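Review: Ladis Two-Arm Bench Kit
Posted Dec 3, 2019

The Ladis kit ships as two tabletop arms, two parallel grippers, a wrist camera for each side and a control box. The table and its extrusion frame are extra. I bought both, having lost too many evenings to a Rollora cart that flexed whenever an arm stopped short.

Assembly

Bolting the frame together took an afternoon. The leg brackets are stiff and the fasteners are good. Cable management is left to the buyer, and the supplied clips are too few — order more with the kit.

Sorting wrapped bars

My standard test is snack bars on a round mat, to be moved into a basket or one of the shallow trays. Flexible wrappers are harder than boxes: they crease, overlap and throw glare into the camera.
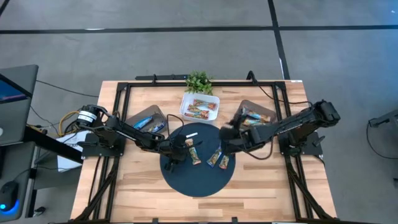 Both arms over the table, then the wrist view with the fingers open.

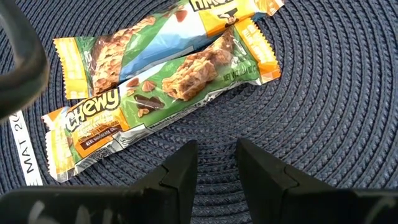
Results

Over 239 picks the stock software completed the single bars with few retries. Overlapping pairs were worse. It tends to treat two green wrappers as one object and closes on the seam. Lowering the approach speed to 50 percent helped more than any camera setting. Printed text on the packaging did not confuse it.

Reach is adequate for a table this size, though the arms have to take turns near the center. The collision check is conservative and will pause one arm for up to 5 seconds.

Support

Fairclough handles repairs in the US. A shoulder motor that began clicking in February was replaced under warranty. The manual still describes the older gripper, and its torque table is wrong for the current one.

Verdict

Score: 80 out of 100. The Hembridge kit has better documentation and a weaker frame. For light picking work I would buy the Ladis again, with the table.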